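We use cookies to remember your settings. Accept / Manage

Speaker notes: Following the Kistulstead water money
Evening session, town hall annex

Start with the contract. Kistulstead signed with Ploltier in May to replace the old mains on the east side. Price on paper was 19 million. Mention that the council vote took place after 11 at night and the papers went out the same afternoon.

Slide 2. Payments. By the end of the first year 60 percent of the money had been paid out. Pipe in the ground at that point: two streets. Pause and let people read the table.

Slide 3. Lubis. This is the subcontractor. It shared a mailing address with Ploltier and had no record of earlier pipe work. Go slowly, people mix up the two names. Say clearly that a shared address is not a crime. The audit asked for an explanation and the council has not published one.

Slide 4. Fatonthorpe comparison. Same kind of job, smaller town. They posted every invoice within 29 days of payment. Residents caught a double billing and the money came back. Skip the chart if we are running late.

Slide 5. What we are asking for. Full release of the invoices. A public hearing with Ploltier present. No further payments until both are done.

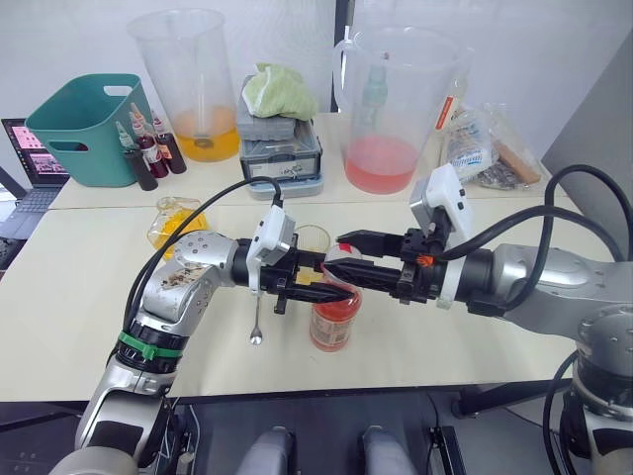

What happens if the council refuses to release the invoices?
We file an appeal with the regional records office, which can order the release and set a deadline. Forms are on the back table.

Close with the petition. More than 2 thousand names so far. Read out the address for letters twice.

Comments

eastsider: My street is still on the old pipe. Will the slides be posted?

marl_k: The Fatonthorpe part was new to me. Please send it to the paper.

D.R.: Who signed off on the Lubis payments? I missed that bit.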